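Kodelier Opens Media Sorting Room, Begins Rehousing 2,000 Donated Discs

Former stockroom gives donated music and film collections a permanent place to be sorted, cased and packed

OCTOBER – Kodelier, the community lending archive for recorded music and home video, today announced the opening of a dedicated sorting room on the ground floor of its Fahmy Street building. The room will be used to prepare donated collections for the public shelves, beginning with a gift of 2,000 discs from the former Lament record shop.

Until this fall, donations to Kodelier were sorted on carts in the reading area and moved each evening before closing. The new room allows work in progress to stay where it is overnight. It has white walls and wooden tables, and it connects directly to the loading door on the north side of the building.

"Our members have been generous for many years, and the space we had did not match that generosity," said Noemí Cuevas, director of Kodelier. "A collection can now arrive in the morning and be on a table by noon. Donors who ask what has become of their discs will receive a proper answer."

The Lament gift covers three decades of stock from the shop, which closed in the spring. It includes regional jazz, spoken word, choral recordings and a large number of films on disc. Many of the original cases were cracked or missing when the shop's shelves were cleared. Kodelier has entered 1,049 titles from the gift in its catalog to date.

Sorting is carried out in crates and bins that stay on the tables while a batch is open. Translucent blue items are kept together in a black open-topped crate, with a yellow plastic bin beside it. Crates are chosen with thick walls and no lids, so that the contents can be seen and lifted out from above.
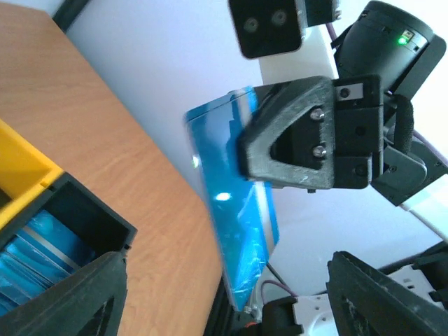
How the Room Will Operate

Each incoming collection will be divided into batches of 33 discs. A batch remains on one table from start to finish and is not combined with another. Staff check each disc against the donor's list, clean it, assign it a shelf number and place it in a case. Printed inserts are kept with their discs wherever possible. Inserts that have become separated are held for 2 months before being filed with the paper collection.

Discs that cannot be played are recorded and returned to the donor on request. Duplicate copies in good condition will be offered to partner libraries before they are placed in the annual members' sale.

Shelving for finished batches was supplied by Iltico, which also fitted the storage racks in Kodelier's basement.

"The shelves are set for the height of a standard case, with one taller row for boxed sets," said Girish Tiwari, collections manager at Kodelier. "We measured the Lament boxed sets first, and that decided the matter. There are a few opera sets that will still have to lie flat."

Public Access

The first titles from the Lament gift will be available to borrow in November. Members may reserve them through the catalog or at the front desk. The sorting room itself is not open for browsing, but short visits for donors and school groups can be arranged with the collections office.

Kodelier continues to accept donations of recorded music and film on disc. Donors are asked to provide a written list of titles and to telephone before bringing in more than one box. Videotapes and loose, uncased discs cannot be accepted at this time.

About Kodelier

Kodelier is a nonprofit lending archive serving readers, listeners and viewers of all ages. Membership is free to residents.

Media inquiries: Office of the Director, Kodelier, Fahmy Street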